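Fevolberg project: progress report to the Bredier fund
Reporting period: January to April
Work package 2, pose tracking and replay software

Where we are

We said in the last report that the replay tool would be the hard part, and it was. It is also the part we are most pleased with. Since February we have been able to take a demonstration made with the hand-held gripper, recover the path of the gripper through the room, and play that path back on the arm without anyone editing it by hand first. In January every single path needed some tidying. Now most of them go straight through!

We have 400 demonstrations in the store, all processed with the same version of the tracking code. That last bit matters to us more than the total. The earlier recordings had been run through three different versions and we could never tell whether a bad replay came from the demonstration or from the software, so we stopped for a week in February and ran everything again from the raw files.

Tracking

The tracker combines the camera view with the motion sensor and, where one can be seen, a printed marker. Our first version trusted the marker too much. When it turned side-on to the camera the estimated angle would flip, and the arm would try to twist its wrist halfway through a reach. The new version keeps both possible angles alive for a few moments and picks the one that agrees with the motion sensor. It is a small change in the code (one file, mostly) and it got rid of nearly all the flips.

Ceiling lights were the other nuisance. Long bright tubes give the tracker lovely strong edges, but they look much the same as each other, and it would sometimes lock on to the wrong one after a quick turn. We now give less weight to anything very bright and very straight. Replays that used to drift sideways over a long reach are much steadier – we would like to measure this properly next quarter, with the arm as the reference.

Planning

Ullari, our planner, now checks a whole path before the arm moves. It used to check as it went along, which meant it could stop with an object held in mid-air and no good way back. Checking a typical demonstration takes 11 seconds. We think that can come down, as a good part of it is spent loading the same shelf model again and again.

We also added a "why not" message. If Ullari turns a path down, it says which joint or which surface caused the trouble and at what point in the path. This was a Friday-afternoon sort of idea, done quickly, and it has changed how we work more than anything else this period.
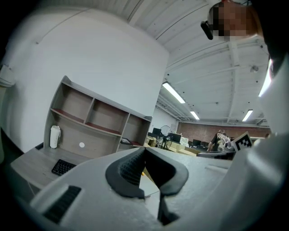

View from the hand-held gripper's camera, Fevolberg project

Grip width

The jaw pads are soft, so the width we record and the width the arm needs are not quite the same. We have added a short calibration step at the start of each session: open fully, close fully, repeat. The software fits a simple curve and stores it with the recording. Light objects are handled far better as a result. Heavy ones still slip in replay and we have not found out why.

Changes to the plan

The Fitzgerald site will start recording in May, one month later than planned. Their machines needed more memory for the tracking step, up to 32 gigabytes for the longest sessions. No change to the budget is requested.

Next period

Cache the shelf model in Ullari. Measure tracking drift against the arm. Look into the slipping problem, starting with closing speed. Record 70 demonstrations at Fitzgerald and run them through the same code, so that we can see how well the tracker copes with a room it has not met before. We are really looking forward to that one.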